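Threads > Robotics > Folding project

2 min read

1/ OK, I have a fault story and I love it. Our laundry folding policy spent all of Monday refusing to let go of things. Thread!

2/ Background: we teach the Ramik arm to fold clothes from demos done with hand-held grippers. We had 428 demos going in. Towels were great. T-shirts, pretty great. Then we added denim and it all went sideways.

3/ The arm would pick up a pair of jeans, make the first fold, and then just... keep squeezing. Fingers shut, motor current climbing, until the Karaki driver board tripped and the whole arm went limp. With the jeans still in its grip!

4/ It did that 13 times before lunch. One of those times the arm sagged onto my keyboard and typed a very long row of j's.

5/ First guess was heat. Wrong. The board was cool enough to rest a finger on. Second guess was the new pads. Also wrong, and I swapped them twice to be sure, so there went an hour.

6/ Then I plotted the finger width from the demos against the width the arm was being told to reach. On towels the two lines sit right on top of each other. On denim the arm was being told to close way past the cloth. So good to finally SEE it.

7/ The cause: Bravis, our logging tool, was saving the width with a 300 ms delay after the July update. Thin cloth forgives that. A folded pair of jeans is a big thick lump and it does not.

8/ So I fixed the delay and we started on fresh denim demos. Fingers open wide on the way in, pads close to parallel, frayed pockets and all. 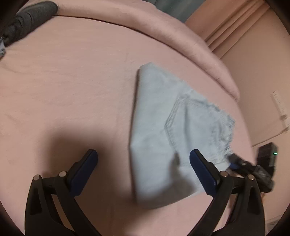
9/ Safety bit, please read if you run one of these. A tripped driver means NO holding torque. The arm drops. We now keep a hard limit on grip current in Retutow, well under the trip point, and hands stay out from under the arm while it's live.

10/ We have 57 new denim demos so far and I'm retraining tonight. Will post the plots, good or ugly!

Contact | Copyright | Back to top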